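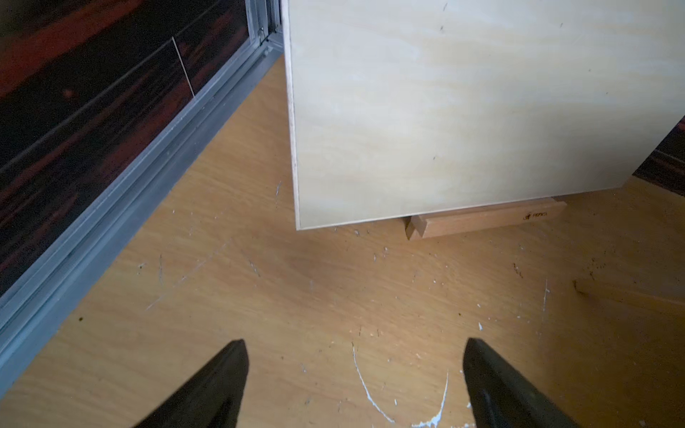

Got to the Ullorum open day in Brernness a bit after 9, coffee in hand, no breakfast. Quick notes before I forget it all.

Ullorum makes the Han app — group video calls and chat, mostly for families and small clubs. I've used it since February and wanted to see who's behind it. Smaller than I thought. One floor, a long hallway, a kitchen that smelled of toast.

Sign-in first. They had 453 people on the list, let in 20 at a time, so lots of standing. The line moved OK. Bring water if you go next year.

First stop was the call quality room. Two phones, one on good wifi, one on a bad connection they made worse with a slider. Picture went blocky, sound stayed clear. Apparently they drop the picture first on purpose. Makes sense for grandparents. I asked about battery drain and got a shrug and "working on it".

Next, the new sign-up screens. You can join a call from a link now, no account needed, just type a name. Tried it on my own phone, took me two goes becuase I hit the wrong button. The button is too small. Told them so, they wrote it down.

Then a talk on Harninine, the paid version. Calls up to 200 people, recording, shared calendar. No price yet, which was annoying after half an hour of slides. Somebody asked about blocking and reporting in big groups and the answer was pretty thin.

Lunch was sandwiches, gone by noon. Didn't get one.

Best part was the help desk at the end. Fixed my notifications in about 9 minutes — turns out I'd muted the whole app and not just the one group. The setting is under Profile, then Alerts, not where youd look.

Parking is bad. Take the bus. Last one back is before six.

Recent posts
Muting a group in Han without leaving it
How to move your chats to a new phone
Free video calling apps I gave up on
Why your contacts show up twice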